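[보도자료] 출판사 자스타르, 교양서 《강은 하나인데 이름은 여섯》 출간

외우다 포기한 사람들을 위한 세계의 강 이야기… 4월 전국 서점 판매 시작

학창 시절 지리 시간에 강 이름을 외운 기억은 누구에게나 있다. 어느 강이 어느 바다로 흘러 들어가는지 기억하는 사람은 그보다 훨씬 적다. 시험이 끝난 날 오후에 대부분 흘려보냈기 때문인데, 강에 관한 지식이니 어울리는 최후라고 해야 할지 모르겠다.

인문교양 출판사 자스타르(Zastar)가 이런 독자들을 위해 돌로레스 벨러미(Dolores Bellamy)의 신간 《강은 하나인데 이름은 여섯》을 펴낸다. 중등학교에서 지리를 가르치다 전업 작가로 돌아선 벨러미는 전작 《산맥은 왜 늘 국경에 있는가》로 이름을 알렸다. 전작의 독자 서평 가운데 가장 많은 공감을 얻은 것은 "등산을 하지 않아도 되어 좋았다"였다. 이번에는 수영을 못해도 된다.

강 37개, 그리고 그 강을 두고 다툰 사람들

책은 서른일곱 개의 강을 따라간다. 길이순도 아니고 가나다순도 아니다. 저자가 택한 기준은 '이름 때문에 싸움이 난 정도'다. 상류 마을과 하류 마을이 같은 물을 두고 다른 이름을 고집한 사연, 지도 제작자가 현지인의 "모르겠는데요"를 강 이름으로 받아 적었다는 오래된 소문, 측량대가 석 달을 거슬러 올라가서야 옆 골짜기의 강임을 깨달은 이야기가 차례로 등장한다. 소문은 소문이라고 밝혀 적었다. 저자는 이 점을 편집부에 여러 번 강조했고, 편집부는 그때마다 각주를 하나씩 늘렸다.

본문은 모두 539쪽이다. 베개로 쓰기에는 조금 높고 문을 괴어 두기에는 아깝다. 다만 각 장이 짧게 끊어져 있어 출퇴근길에 한 장씩 읽기에는 무리가 없다는 것이 출판사의 설명이다. 출퇴근길에 이 책을 들고 서 있을 팔 힘에 대해서는 따로 설명하지 않았다.

제목의 '여섯'은 첫 장에 나오는 강에서 왔다. 나라를 바꿔 가며 흐르는 동안 이름도 여섯 번 달라지는데, 저자는 이 강을 "이직이 잦은 강"이라고 부른다. 독자가 이름을 헷갈리지 않도록 장 끝마다 '다시 한번 흘려보내기'라는 복습 코너를 두었다. 점수를 매기는 칸은 없다. 벨러미는 초고에 있던 채점표를 마지막 교정 때 직접 지웠다.

지도 90장, 접히는 것은 한 장뿐

책에는 지도 90장이 실렸다. 그림은 지도 일러스트레이터 샨티 미슈라(Shanti Mishra)가 맡았다. 모든 강을 푸른색으로 그리던 관행을 버리고 물빛이 탁하기로 이름난 강은 탁하게 칠했다. 덕분에 책 중반부는 상당히 갈색이다. 인쇄소에서 색이 잘못 나온 것 같다는 전화가 두 차례 왔으나 둘 다 정상으로 확인되었다.

펼침 지도는 한 장만 들어간다. 당초 계획은 더 많았지만, 시험 제본을 본 편집장 살림 키자게(Salim Kaijage)가 한 번 펼친 지도를 끝내 원래대로 접지 못하면서 계획이 수정되었다.

키자게 편집장은 "지리책은 두 부류로 나뉩니다. 다 아는 사람이 읽는 책과 아무도 안 읽는 책이죠. 이번에는 세 번째 부류를 만들어 보고 싶었습니다. 얼마나 팔릴지는 저도 모릅니다. 보도자료에 이런 말을 쓰면 안 된다고 홍보팀이 그러더군요"라고 말했다.

홍보팀은 해당 발언을 그대로 싣기로 했다.

저자의 말

벨러미는 집필에 거의 6년을 썼다. 그중 상당한 시간은 한 강의 발원지를 정하는 데 들어갔다. 자료마다 발원지가 달랐고, 직접 찾아간 곳에는 서로 자기네가 진짜라고 적은 표지판이 마주 보고 서 있었다고 한다. 책에는 두 표지판의 문구가 모두 실렸다.

"교실에서 가장 많이 들은 질문은 '이걸 왜 외워요?'였습니다. 그때는 시험에 나온다고 대답했어요. 맞는 말이었지만 좋은 대답은 아니었죠. 이 책은 그 학생들에게 좀 늦게 보내는 답장입니다. 이제는 다들 바빠서 답장을 읽을 시간이 없겠지만요."

추천사는 여행 칼럼니스트 냐캄비 출신의 작가 뇨카비 웨레(Nyokabi Were)가 썼다. "강에 대해 안다고 생각했다. 3장에서 그 생각을 접었고, 7장에서 저자에게 항의 편지를 쓰다가, 12장을 읽고 편지를 버렸다."

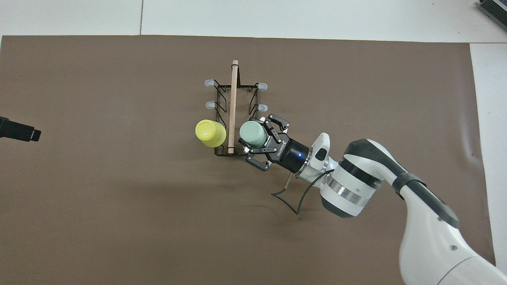 출간 기념 행사 안내

출간을 기념해 토요일 오후 3시, 프룰룰우드(Prullulwood) 서점 2층에서 저자 강연이 열린다. 사회는 번역가 레커 토트(Réka Tóth)가 맡는다. 강연 뒤에는 참가자들이 백지에 기억나는 강을 그려 보는 순서가 있다. 가장 정확한 지도와 가장 자신만만하게 틀린 지도에 각각 저자 서명본을 준다. 사전 시연에서는 편집부 직원들이 두 번째 부문에서 두각을 나타냈다.

참가비는 없으며 서점 계산대나 전화로 신청할 수 있다. 서점 앞 개천의 이름을 묻는 질문은 미리 사양한다. 저자도 아직 조사 중이다.

도서 정보

제목: 강은 하나인데 이름은 여섯
지은이: 돌로레스 벨러미
지도: 샨티 미슈라
펴낸곳: 자스타르
분야: 인문교양, 지리
쪽수: 539쪽
출간: 4월

서평용 도서와 저자 인터뷰는 자스타르 홍보팀으로 신청하면 된다. 표지 이미지와 본문 지도 일부는 언론사 요청 시 제공한다. 갈색 지도를 받더라도 놀라지 않기를 부탁드린다.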